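Jurkcombe cell 2, ticket 378
Subject: Rod tip drifts sideways when pushing blocks
Opened by: Bhavana Kulkarni
Assigned to: Arne Heitmann
Status: open

Kulkarni
Rod comes down in the wrong spot after a long run of pushes. Off by 2 mm at the end of the shift, fine in the morning. Vadport support says it's thermal and to let the arm warm up for 34 minutes before calibrating. I don't buy it. Thermal drift doesn't jump, and our log jumps.

Heitmann
Did you redo the tag calibration?

Kulkarni
Twice. Same numbers both times, so I doubt it's the tag.

Heitmann
Then check the collar. The old one in February slipped and everyone blamed the software for over a week.

Kulkarni
Collar screws felt tight by hand, which proves nothing. Put a paint line across collar and rod so we can see if it turns or slides. Also checked the bolts on the front of the board. Neither one moved.

Seo
Vadport sent a new config file, "should improve stability." No change notes. I asked what's different in it and got the same warm-up advice pasted back. Not loading it until somebody can tell me.

Heitmann
Agree, leave it. One change at a time or we learn nothing.

Kulkarni
Paint line still lined up after the morning run, but the offset came back anyway. So the rod isn't slipping in the collar, or it slips and returns, which I find hard to believe. Next suspect is the joint between collar and wrist. Will put a dial indicator on it and push sideways with the arm braked.

Heitmann
Do it with the blocks left on the board, same payload settings, same start pose. Last time someone reset everything first and the fault went away for two days.

Kulkarni
OK. Indicator is on order from Jondico. Until it gets here I'm running short batches at half speed and touching off on the wood between them. Ticket stays open, whatever Vadport's portal says about it being resolved. 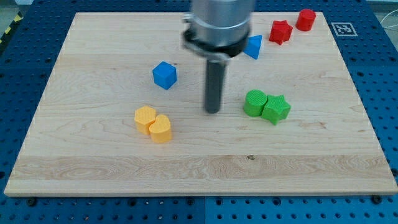
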